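Storkance cell

The Storkance cell is a two-armed robotic workstation developed at Ulemport for research into the handling of drinks and glassware.

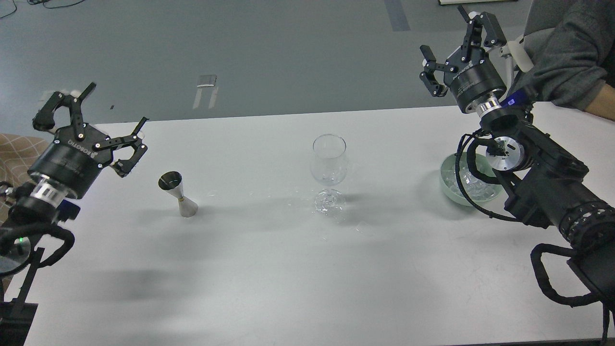 It was designed under Teresa Makowska and entered service in September. The cell consists of two arms facing a shared white table, each fitted with a black two-finger gripper supplied by Pumeo.

Setup

Before each session the arms are moved to a fixed rest position and the grippers are opened and closed 20 times without a load. The operator then checks that the cables along each forearm have enough slack for the wrist to turn fully. Glasses, measuring cups and bowls are placed by hand. A session is stopped if liquid reaches the edge of the table.

Maintenance

The gripper fingers are inspected after every 165 hours of use and replaced in pairs. Wrist joints are serviced at 2000 hours – a procedure written by Vignesh Subramaniam that takes 3 hours per arm. Sugar residue from syrups was an early cause of sticking fingers, and the cleaning schedule was later revised by Hayley Bellamy to include a wipe with warm water at the end of the day. Spare parts are held at Pickering.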